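Print this page | E-mail this page

Careers in Medicine, second-year project
How a village doctor gets made
By Brisa Aguirre

Our task was to follow one doctor's training from first lecture to first surgery of their own. I chose Dr Bijan Pakzad, who looks after 3,000 patients in Barrios and agreed to be interviewed on the condition that I stopped calling him inspiring.

He came to medicine late, after two years of a geology degree he describes as "mostly coach travel".
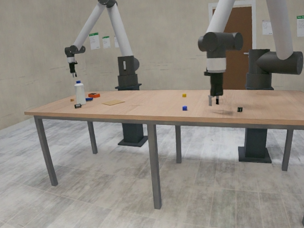
He failed anatomy at the first attempt and passed the second time with the best mark in his year, a fact his mother had printed on a mug. His first hospital post was at Rultness, under the surgeon Eustaquio Orozco, who taught by sighing.

Surgery didn't take. Dr Pakzad's hands were fine, he says, but he kept wanting to know how people got on afterwards – and Orozco regarded "afterwards" as a ward problem.

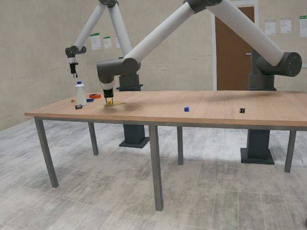 So he retrained in general practice at Skumilen and moved to Barrios one July. The previous doctor, Ezequiel Zamudio, left him 2,000 paper files sorted by street. Half the streets had since been renamed. 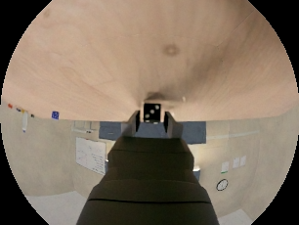 I had planned a chart of his qualifications, but he has lost two of the certificates and thinks a third is behind the fridge.

E-mail this page | Print this page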